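The Grey Cover

The advertisement said the workroom came furnished, which in Ondonbridge can mean a table or can mean a nail in the wall. I had seen both. I took the 786 bus out to the end of the line, walked past the shut-up Umau warehouse, and told myself I would give it ten minutes and then go home.

The letting agent's message had used the word "characterful". It had also used "airy", and I have never been shown an airy room that didn't have a draught in it somewhere. The key was under a brick. So much for security, I thought, and let myself in.

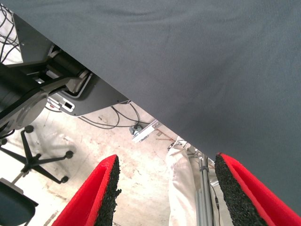

By E. Szilágyi
Short fiction
Posted Apr 18, 2020

I looked at the floor first. My mother taught me that. People will paint a wall for a viewing, she used to say, but they won't get down on their knees. It was pale concrete, and it had been stained beige and tan and, in places, a faint brownish red that I decided straight away was rust, or tea, or old floor paint. The light was so strong on one side that the marks all but vanished. I wondered if the agent knew what time of day to send people round. I would have.

Then there was the chair. I could see black castors and the legs spread out like a star, the sort of chair you get in every office that ever closed down. I have owned two of them. Both sank slowly while I was sitting in them, so that by the end of a phone call I'd be peering over the desk like a child at a shop counter. I did not sit in this one.

The big grey cover was another matter. It was a woven stuff, quite fine, with a few creases and a smudge or two, and I distrusted it on sight. In my experience a cloth that size is put over something for a reason, and the reason is seldom that the thing underneath is too lovely to look at. I rubbed it between finger and thumb. It felt like good cloth. That annoyed me.

"Cables," I said out loud, because there was a black tangle of them hanging in the corner and I wanted it noted, even if I was the only one there to note it. I have lived with other people's cables. You pull one and a light goes off in the flat next door.

My phone rang. It was the agent.

"What do you think?" he said.

"I think the floor's stained."

"It's a working floor."

"What work?"

He had to look that up. I heard him turning pages, or pretending to. "Stoleo had it," he said at last. "They did repairs."

"Repairs to what?"

"It just says repairs." He coughed. "There's a lady coming at 2, and she's very keen."

There is always a lady coming at 2. She had been coming to the basement by the canal, and to the place over the chip shop, and she was very keen on both, and as far as I know both are still empty. I pictured her sometimes, hurrying across town in a good coat, never getting anywhere.

"And the deposit?"

"Two thousand."

"For that I'd want the chair mended."

"What's wrong with the chair?"

"I don't know yet," I said. "I haven't sat in it."

He said he could hold the room until May if I paid half now. I said I would think it over, in the voice I use when I have no intention of thinking anything over, and put the phone back in my pocket.

It was quiet after that. A lorry went by outside. I stood with one hand on the cloth and listened for damp, which you can't hear, though I have always tried. I bent down and scratched at one of the brownish marks with my thumbnail. It didn't come up. I scratched a bit harder.

Then I pulled the chair out by its back and sat down, feet flat on the concrete, and looked at my watch, and waited to see if it would sink.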